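Moving a Packing Bench to a Robot Arm: Steps for Shift Leads

Updated 22 June 2020

These are the steps we followed at the Skarbridge site when the gift set line went from hand packing to one arm per bench. They are written for shift leads. Wiring, guarding and safety sign-off are covered in the Grustex installation manual and have to be finished before you start.

Step 1. Talk to the packers first

Do this before the arm is on the floor. Tell people which tasks are moving, which are staying, and what their hours will be. At Skarbridge the arm took over picking and placing. Checking, box folding, labeling and rework stayed with people. Nobody's hours were cut, but two packers changed benches, and they should have heard about it sooner than they did.

Step 2. Sort the items by how they behave

Have the packers do the sorting. They know which items snag, roll or spring back. Use three groups:

Rigid: soap boxes, jars, brushes
Soft but stable: folded washcloths, sponges
Loose: mesh poufs, ribbon, shredded paper

Start the arm on the rigid group and leave it there until it can run 200 picks without a stop. Then add the next group.

Step 3. Set the grip for loose items

Mesh poufs took us longer than everything else together. The outer ruffles give way under the fingers, so a grip that looks fine on the screen may be holding one layer of net. Aim for the place where the mesh gathers, and close the fingers until the netting is bunched tightly between them.
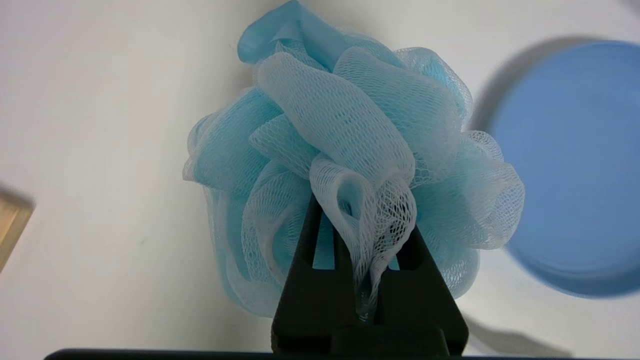 Step 4. Run side by side

Keep hand packing going on the next bench while the arm works. We ran this way through March. Log every stop with the item, the time and what the packer did to clear it. Güven Erdem kept our log on paper, and it was easier to use than the tablet form. In the first 100 poufs we logged 29 stops, most of them snagged netting.

Step 5. Write down the new job

A packer who tends an arm is doing different work. Less reaching, more watching, and more decisions about when to step in. Put this in the job sheet and check the pay grade against it. Rotate every 60 minutes. People told us that watching the arm for a full shift was more tiring than packing.

Step 6. Give packers the stop and the settings

Every packer on the bench should be trained to pause the arm, clear a snag and change the grip width within the set limits. Changes outside the limits go to the Kahraman technician. At our Carow site only the leads could change the width at first, and benches stood idle waiting for them.

Step 7. Review with the people on the bench

Hold the review at the bench with the log in hand. Ask which items should go back to hand packing. We sent ribbon back and have not tried it again.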